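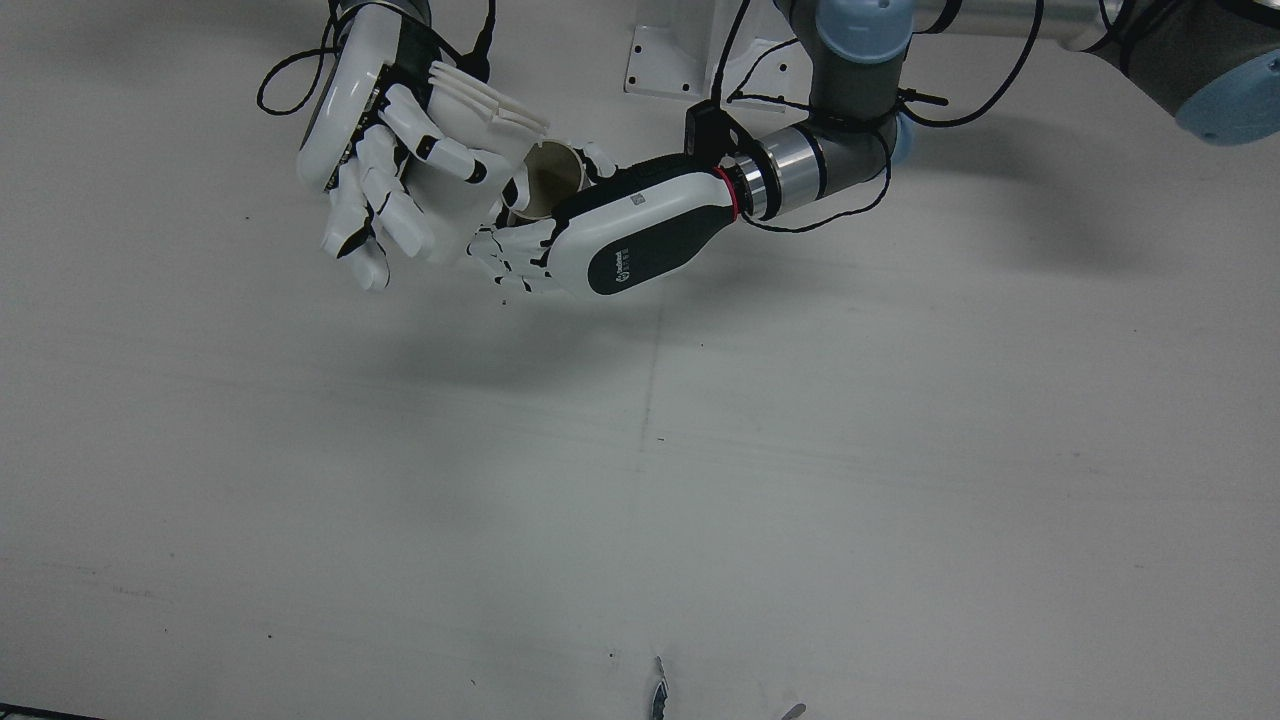 Gisham toad crossing – progress report for the Dendano small grants fund

Period covered: start of season to end of March. Sorry for the short form, final version with the full tables follows once the logbooks are in.

Main numbers. 1,979 toads carried over the lane. Last year 2,189, so down a bit. Cold spell early on, seven nights with next to no movement, then it all came at once on a Sunday, just after dusk. Patrol was short-handed that night and it showed. Road deaths not totalled yet, two of the sheets are missing.

Fencing. Drift fence up along the whole east side of the lane, bottom edge buried this time. Supplied by Olatunji, delivered late but all there. West side only half done, ground too wet to get the posts in. Will finish before the young ones leave the pond.

Ponds. Both cleared of the worst of the reedmace in winter. Spawn seen in the top pond, strings well wrapped round the stems. Lower pond still very shaded, needs the willows cutting back. That is the next job and it is in the budget already.
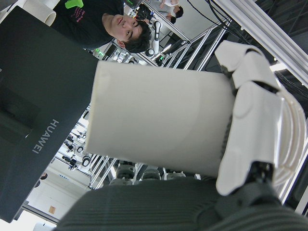

Does the lower count mean fewer toads in Gisham?
One season can't tell us that. Cold nights spread the crossing out and some toads will have gone over after patrols packed up. We would want several more springs before saying the numbers are falling.

Underpass. Still the slow part. Prellier did the site visit and the levels are fine at the north end, less so at the bend where the old drain runs. Drawings revised, sent to the highways people, no answer yet. We have chased.

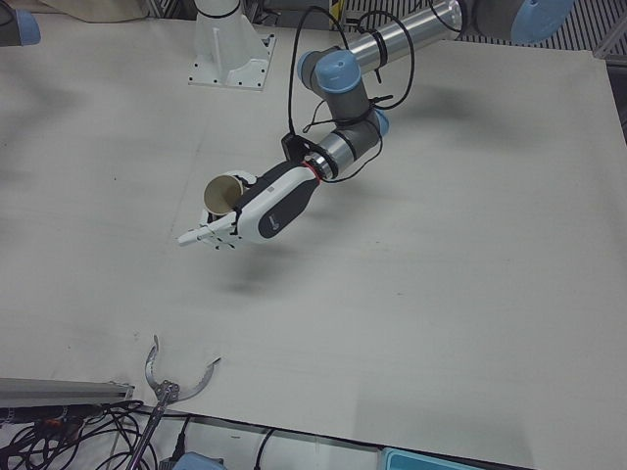
Prellier wrote back on the bend to say that a shallower tunnel would clear the drain, but it would need a slotted top to keep it damp inside, and that the work should not start untill the autumn. We agree with the timing. Cost of the slotted type to be confirmed.

Spending. On track apart from the underpass line, which has hardly moved. We ask to carry that over to next year – form attached.

Still to do: west fence, willows, missing sheets, new batteries for the torches.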